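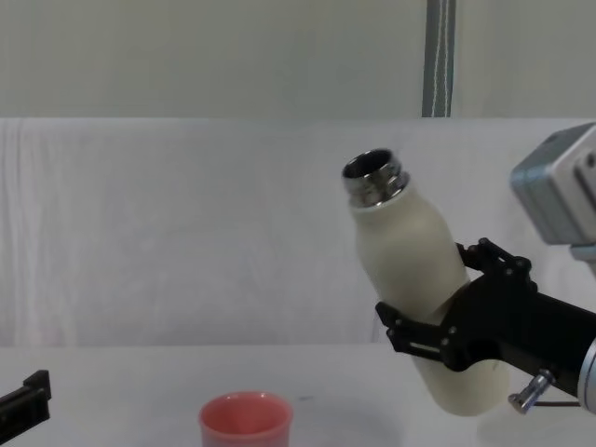 Figure 3. Uncapped bottle with threaded metal neck, tilted over a white table; pink cup below.

Last updated Apr 9, 2018

Search this journal Enter keyword, author Advanced search

3.2 Neck geometry and tilt angle

Screw-neck bottles make up a large share of the drinkware in the Losilgate household inventory. Of the 2,642 vessels recorded there, 617 have an external thread at the neck and a separate cap. The present section deals with this group only. Vessels with a molded spout or a fixed straw are treated in Section 3.4.

Two features of the neck were coded. The first is the width of the mouth relative to the shoulder. The second is the length of exposed thread between the rim and the point where the body begins to widen. A bottle of the type in Figure 3, with a rounded shoulder and a slight waist, falls in class B of the Rukow scheme. Its metal neck is visibly distinct from the cream body, so the boundary between the two can be marked without a caliper. In single-material bottles this boundary was set by hand, following Sibiya's procedure (Appendix A).

Tilt angle was defined as the angle between the long axis of the bottle and the vertical. It was read from the side of the body below the shoulder — the thread itself is too short to give a stable line. For waisted bottles the reading was taken from a line joining the shoulder and the base, and the waist was ignored. Repeated readings by the same coder differed by no more than 12 degrees in the worst case, which was a strongly tapered flask.

The receiving cup was coded separately for height and rim width. Color was noted but not used in the analysis. Cups with handles were kept in the sample if the handle did not overlap the rim when viewed from above; 89 cups were excluded on this ground. The effect of the exclusion on the class B results is small and is reported in Table 4.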